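Two-armed robot starting at our packing shop next month: what changes for the people on the tables?
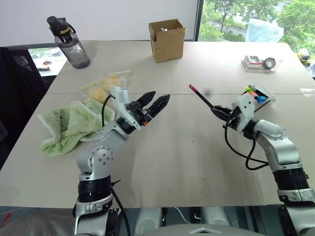

The practice table. Right arm has the marker, left arm is open.

Posted by packbench_lou
Tags: workplace, automation, small business, training

Hi all! I'm a shift lead at a small kitting and packing shop in Wolinthorpe. We put together craft sets, sample boxes, welcome packs, that kind of thing. On a normal day we send out 455 boxes, and in October it goes way past that. It's all done by hand at long tables and I've been doing it for nine years.

The owner has signed up for a two-armed robot that we're all calling Gidey (the name came with it and it stuck). It has been doing practice runs at the Oslow site, and I went over to watch for a morning. I have to say I came home buzzing. I expected something huge behind a fence and it's a pair of arms at a table a lot like mine, working with the same sort of stuff we handle, a towel, zip bags, a cardboard box, markers. The job they want from it first is marking and sorting the loose items before they go into a set. Those are the two jobs my wrists hate most, so you can guess how I feel about that.

My crew is split. A couple of people can't wait. A couple are worried about hours, and one of my best packers has gone quiet on me, which bothers me more than the grumbling. I'm supposed to run a meeting before it arrives and I want to get it right.

So, for those of you who have been through this:

What did your day look like after the first month or two? Did people lose hours, or did the work move somewhere else? Who ended up looking after the thing when it got stuck? And is there anything you wish your lead had told you up front?

I'm not looking for a sales pitch or for doom. Just what happened at your place.

3 replies

Shewit Belay

Oh, I'm excited for you! We went through this at a returns and repack center, and I was one of the people on the line, so take this as the view from the table.

The first three weeks were slow. Really slow. Our arms did 170 items on their best shift that first week and I could do that before lunch with a coffee in one hand. People laughed, and then they relaxed a bit, and I think that was good for us. If your owner is expecting full speed on the first morning, have that talk now, because otherwise the crew ends up making up the numbers and they will blame the robot for it (fair enough too).

What changed most for me was how I set out the work. Before, I could dump a bag of parts on the table and my hands would just find them. With the arms I had to think about where things went. Soft things like towels and thin shiny bags were the worst for ours. Boxes were easy. After a while I started laying out my own table the same way even when I was working alone, and I was faster! I still do it.

On hours: nobody on my shift was let go, but two temp spots weren't filled again the next busy season. I'd be straight with your crew about that sort of thing if you know it's coming. We heard about ours from a delivery driver and it took months to get over.

On who looks after it: in our place it was whoever stood closest, so it was me, and for a long time it wasn't written down anywhere or paid. I loved doing it. I learned to restart it, swap the grip pads, teach it a new spot to reach for. But I had to go and ask for the pay bump myself. Please put it in somebody's job from day one, with the money attached, and let people put their hand up for it. Your quiet packer might be the one. The people who know the small stuff by feel are the ones who can see why the arm keeps missing.

One more small thing. Keep your own tools off its table. We lost so many pens.

Have fun with it, and come back and tell us how the meeting went!

gokex_user_mike

We have a Gokex. It's fine. Get the extended warranty. Also our night shift had no one trained on it so it sat switched off from 6 pm on for most of the spring, make sure both shifts get the training.

tapegun_annie

Agree with most of what Shewit said, especially about the pay. I'll add the part about the meeting, as I've run two of these.

Do it at the table with the machine if you can get everyone over to Oslow, even in two carloads. I did my first one in the break room with slides and it went badly. People asked about layoffs for forty minutes and I didn't have answers. For the second one we stood next to the arms while they worked and the questions were completely different. Where do I stand? Can I reach across? How do I stop it? Can it do the labels? Folks were leaning in and pointing. One guy who had sworn he'd never touch it was showing it where the labels were by the end of the hour.

Bring real answers on hours, though. If the owner won't give you any, say that out loud too.

Then pick a number together. We agreed the arms would do 1000 items with a person right beside them before anyone changed the shift plan. We kept the tally on a whiteboard and people got weirdly into it. By item 614 we'd already found out that the bench was too low and the lights were giving it trouble in the afternoon, and both of those came from packers, not from the office. Fixing the bench height was the best thing to come out of the whole project for my back, robot or no robot.

And keep swapping people around. It gets lonely being the only person at the robot table all day. We do two hours and then trade, and the chat at the other tables is a big part of why people stay.

Wrists are much better here, by the way. I used to wear a brace every busy season and I haven't dug it out this year.

packbench_lou

Thank you both so much (and Mike, I've written down the night shift thing). I've asked the owner about taking everyone to Oslow and he said yes to a half day, paid. I'm going to ask for the looking-after job to be written up before it gets here. My quiet packer has already asked me whether she can come in the first car!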